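Small shop budgeting: handheld grippers now or wait for the arm?
Equipment & Purchasing > Planning and Budgets
19 replies

capstan_hal
Posted 4/23/26

We do fulfillment for caps and other soft goods, and I've been handed the job of writing the equipment plan for the next fiscal year. The plan has to be in before October, and the people who read it like a number at the bottom and get nervous about anything above it.

Where we are: we want an arm to pick caps off hanging shelves and set them on a cart. Before we can have that, we need recordings of people doing it with handheld grippers. I have a quote from Sernthorpe for the handhelds at 1,253 per unit, finger pads included, mount not included, because why would you want to mount it to anything.

The question is whether to put the handhelds and the arm in one request or split them. My boss favors one request. My boss also favored the label printer that only speaks to itself.

pinchpoint
Split it. If you put the arm in the same request, somebody will cut the total by a third and the part that gets cut will be the handhelds, which look like toys on paper. Then you own an arm and have nothing to teach it with. We did this. The arm is very clean.

ledgerdomain
Going to disagree with the above. Every place I've worked, the second request is the one that dies. You get your handhelds, you get a nice pile of recordings, and next year it's "didn't we already buy the robot?" Ask once, ask big, and put the handhelds on their own line with a note that the arm is useless without them.

capstan_hal
Both of these sound like things that have happened to me.

More on the job itself, for those who asked by message. Caps hang by the brim or by the back strap, depending on who hung them and how their day was going. They're on long shelves, three levels, the same racking we've had forever. All the caps are black. I did not choose that.
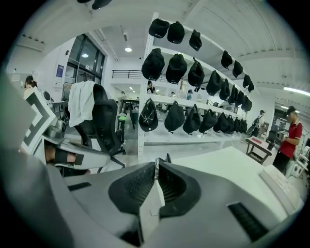

So the reach is my main worry for the arm spec. The near end of each row is easy. The far end is a crowd of identical black caps on the middle shelf, and the top shelf is its own problem. A person just walks down the row. An arm bolted to a table does not walk down the row, and the version that does costs what you'd expect.

tote_and_nail
Black caps packed close together is going to hurt more than reach. Cameras have a bad time telling one dark soft thing from the dark soft thing behind it. I'd budget for lighting before I budgeted for a longer arm. Nobody puts lighting in the request and then everybody buys clamp lamps out of petty cash.

ledgerdomain
Lighting belongs to facilities. Never pay for something you can make facilities pay for.

tote_and_nail
You and I have met very different facilities departments.

pinchpoint
How many handhelds are you asking for? And please count spare finger pads. Ribbed pads wear down at the tips first, and then your recordings from the first week don't match the ones from the last week. We keep a drawer of 30 and it goes down faster than I'd like.

capstan_hal
Four handhelds, with the hope of getting three. I had spare pads down as "misc." I now have them down as "pads."

slowfeed
Has anyone used the Clelthorpe rental plan? Handhelds by the month, and they take a bit off if you buy at the end. For a first round of recordings I can't see why you'd purchase. You may find out in month two that caps on shelves is a bad first task and you should have started with boxes like everyone else.

pinchpoint
Used it. Fine for one month. By month four we'd paid for most of a unit and still had to give it back. The discount at the end applies to the list price, and they are generous about what the list price is.

slowfeed
That's a fair complaint about month four. I was talking about month one.

ledgerdomain
Rentals come out of operating money, purchases come out of capital. In some shops that alone settles it. Hal, find out which bucket is fuller before you fall in love with either one.

capstan_hal
Operating is empty. It has been empty since before I got here. Capital has money in it that we are encouraged to look at.

brimful
We run a setup a lot like yours and I'll add a boring one: straps. If people are recording for hours, the hand strap matters more than anything on the spec sheet. Our first set dug in right across the fingers and people started finding other work to do. Ask Sernthorpe for a loaner and have your grumpiest picker use it through a full shift. Then read the spec sheet.

Also, 200 good recordings of one shelf taught us more than the big messy pile we collected after. I'd plan labor hours for the small number first.

tote_and_nail
Labor hours! Put those in. The grippers are the cheap part. The person holding one isn't packing orders, and your packing numbers will show it, and you'll be asked about it in a meeting.

ledgerdomain
I wouldn't put labor in an equipment request. It's a different form and it invites questions.

tote_and_nail
The questions come either way. I'd take them before the money is spent.

capstan_hal
I'm going with tote on this one. I'd like the bad meeting early.

Current draft: phase one is handhelds, pads, mounts, lighting (facilities will be asked, politely, and will say no), and labor for a first batch on the middle shelf only. Phase two is the arm, with a price range and a date, in the same document so nobody can claim to be surprised. Bùi wants the arm quote tied to Trirarton's cart base, and I'm leaving that out until someone shows me it can turn around in our aisle.

pinchpoint
Two phases in one document is just one request wearing a hat.

ledgerdomain
Which is what I said to do.

pinchpoint
I know. I'm not happy about it.

capstan_hal
Loaner is requested. Will post what they quote for the mounts when I get it.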